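Paquette Repair Hall Opens Its Doors Again This Sunday

After a long winter of sorting, scrubbing and a good deal of cheerful arguing over shelf space, the Paquette repair hall is back in business, and the neighbors are warmly invited to come and see what has become of the old place. The household corner, run by the Plukport tool library, now has its own benches and a much better kettle — a small thing, but regulars had been asking for it since last May.

Visitors can bring in toys, lamps, kitchen odds and ends, or anything else small enough to carry under one arm. Pieces are looked at one at a time, and it's worth sitting down to watch.
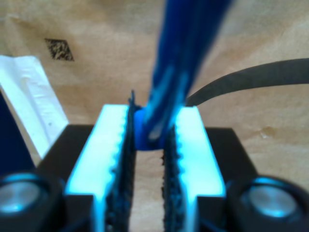
Hours and Entry

The hall opens at 10 in the morning and entry costs $5, with soup included while it lasts. There is room for around 200 people through the day, and the first 50 through the door get a cloth bag from Esadora, the fabric shop across the street. Parking is free behind the bakery.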